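Cell inspection after stop fault – folding cell 2, Lekota line
April 2026

1. Emergency stop, both sides: OK. Tested twice.
2. Rail end brackets: OK. No play.
3. Left gripper, open and close: OK.
4. Right gripper, open and close: FAULT. Dropped out at cycle 16 with the arm over the basket. Controller logged loss of signal, no collision.
5. Cable slack, both arms: see comment.
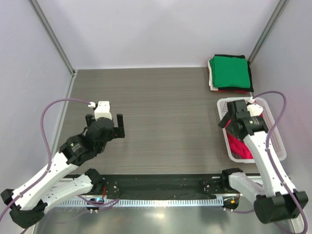

Right gripper in basket, left gripper open over table.

Comment on 5: The right cable loops over the basket before it follows the upper link down. Snag risk on the rim when the arm lifts – add a clip at the upper link and retest. Left cable has a wide loop, clear of the table. Clip it the same way.

6. Frame bolts: OK.
7. Guard interlock: NOT TESTED. Key held at Pekitz.

Cell stays locked out until items 4 and 7 are closed. Retest length 2000 cycles, reduced speed for the first 6.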